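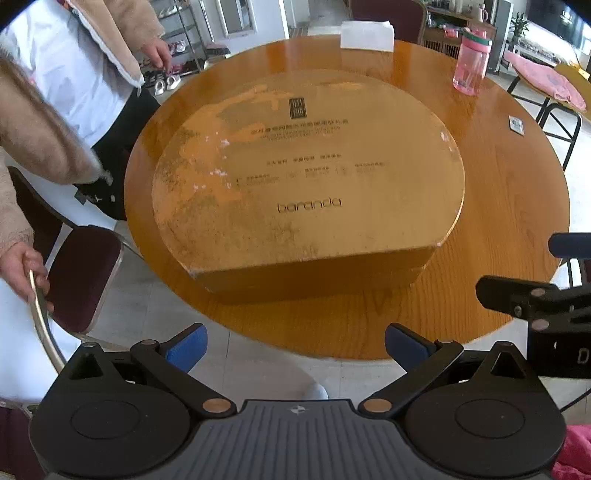 4. Calibrating the finger pads in Wilov

Do this after every pad swap and after any firmware update. You need Wilov running on the laptop and the Drernent driver loaded. If the status light in the toolbar is gray the driver isn't loaded, go back to section 2.

1. Plug in the gripper. Wait for the port to show up in the Devices tab.
2. Open Calibrate > Pads. Fingers fully open, nothing between them.
3. Press Zero. Hold still until the counter stops.
4. Close the fingers by hand untill the pads just touch. Press Set Closed.
5. Open again. The width readout should go back to within 1 mm of where it started. If not, repeat from 3.

CAUTION - don't squeeze past closed. The encoder wraps at 900 and you get negative widths in every log after that.

4.1 Checking the width estimate on a real object

Flat sides first, then something round. Box lids are fine for the first pass, fruit for the second.

1. Load the profile tabletop_round.
2. Start Preview. Width overlay goes bottom left.
3. Bring the pads up to the object slowly, one on each side. Don't grip yet.

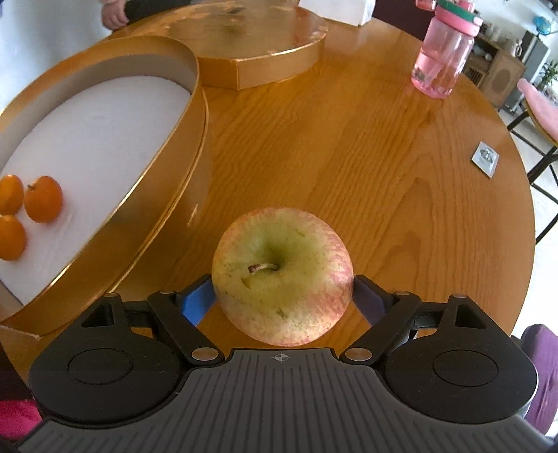
4. Watch the overlay while you close the last bit. The number should drop smoothly, no jumps. Jumps mean the tracker lost one pad - see 4.2.
5. Grip, hold for a slow count of five, release.
6. Save the take. Wilov writes it to the session folder with the profile name on the front.

Note: an apple isn't a perfect circle so turn it a quarter and do it again. Two readings that differ a little are ok.

4.2 Pad tracker drops out

- Exposure too high. Shiny tabletops do this. Set it to 54 and lock it.
- Pad confidence under 63 in the debug panel - wipe the pads, then wipe the lens.
- Wrong pad color set. Check Settings > Pads, left and right are seperate entries.
- Still dropping: turn off Stolier smoothing and look at the raw trace.

Note: Adugna planner users, re-export the width table after any change in here. The planner keeps the old one cached and won't warn you.

Logs older than build 11 can't be re-processed with the new table. Ask Hanyu Fu for the converter script.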